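Teaching an Arm to Tidy a Floor: What We Learned From Collecting Our Own Examples
Bailly Project Group, final report, 12 May 2023
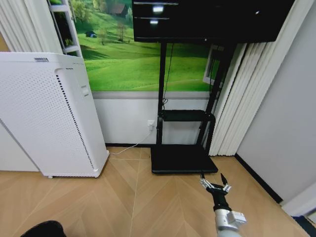 When we picked this project we thought the hard part would be the training, and we set aside most of the term for it. The collecting ended up taking most of April instead, and looking back we are glad it did, because it was the part where we learned the most (and argued the most, in a friendly way).

Our learning system, which we named Grundine after a long evening of worse suggestions, learns by copying. A person guides the arm through a small job, such as reaching down to the floor, closing the two fingers on something and lifting it, and the computer saves the camera view together with the arm's movements. One complete try is one example. We recorded 838 of them and kept 628 after checking.

Why throw so many away? Some were plain mistakes, where the person steering changed their mind halfway. Others had a pause at the start while we got comfortable, and Grundine was happily learning to pause too! We wrote a short rule sheet after that: begin with the gripper open, start moving right away, and stop recording once the object is lifted.

We also wanted examples from ordinary rooms, with furniture, cords and shiny surfaces in view. Our first set all came from one bare corner of the lab, and the system did nicely there and poorly everywhere else. We ended up with 11 different layouts, and we changed the starting position of the arm between tries as well. A patterned floor was a good test of whether it was paying attention to the object or only to the background.

Checking took much longer than we had planned. Each of us watched recordings and marked them keep or drop, and then we swapped piles. We set aside 90 of the kept examples for testing and never trained on those.

If we did it over, we would write the rule sheet before the first recording and label each try the same day, while we still remembered what we had been trying to do. We would also like to add more starting heights, as nearly all of ours began close to the floor.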